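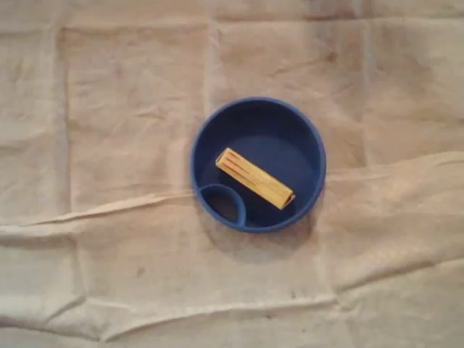 Bowls with a built-in dip bit – worth it or a faff?

Posted in: Kitchen & Table

zofie_d
Tue 8 June
Right, settle something for me please. My sister has passed on a dark blue plastic bowl, one of those with a small curved section on one side, and I can't decide if it's staying or going in the charity bag. The little section is meant for ketchup or yoghurt or whatever, I assume. My two-year-old mostly ignores it and puts things in the big part, currently a yellow thing with red stripes that goes everywhere with him. Does anyone use theirs for meals? We're in a small flat in Lirkdale and I've got one cupboard for all the plastic stuff, so everything has to earn its place.

tormod.e
We had two of these and I got rid of both. The main part is fine but the small bit is a pain to wash, you end up going round the corner with a fingertip and there's always a bit of dried hummus left. A plain bowl and an egg cup does the same job.

romanak
Disagree with Tormod! Ours gets used every single day (peas in the big side, mayo in the little one, don't judge) and I just run an old toothbrush round it. Takes seconds. And an egg cup in front of a toddler is asking for trouble, mine would have it on the floor before I'd sat down.

Svetozar_M
Is it deep enough for soup? I bought a Visser one for my grandson and the soup goes straight over the divider into the other part. Good for chips though.

zofie_d
Haven't tried soup. I don't think the divider would hold much back if you filled it up, to be fair. He's more of a toast child anyway.
Also that's our old beige tablecloth under it, yes I know it wants ironing, my mum has already been in touch.

natalia_k
Ha, I never iron mine. It goes on the line and then on the table, and by teatime it's covered in crumbs and you can't tell.
On the bowl – keep it, but for crafts. We had one for beads, spare ones in the small part and the ones you're using in the big part. Rolled-up stickers as well. It was brilliant on the train to Flasudbridge, apart from when she tipped it over.

tormod.e
Beads with a two-year-old? Not in my house.

natalia_k
She was five, Tormod.

tormod.e
Fair enough, I take it back. Still wouldn't keep it for food. I'm a plain bowl man.

romanak
You're also a man who owns a dishwasher and told us last July he never uses it, so I'm not taking washing-up advice from you.

Svetozar_M
Does it have a sucker underneath, Žofie? The Tukora ones do, and that was the only reason we kept ours as long as we did.

zofie_d
No sucker, it's just flat. It slides less on the cloth than on the bare table, so the cloth is staying on. I'll give it a fortnight at teatime and see. If it ends up as a bed for toys then it can live in the toy box and I get my cupboard space back.

romanak
Try it with porridge and put the fruit in the little bit. Let us know how you get on!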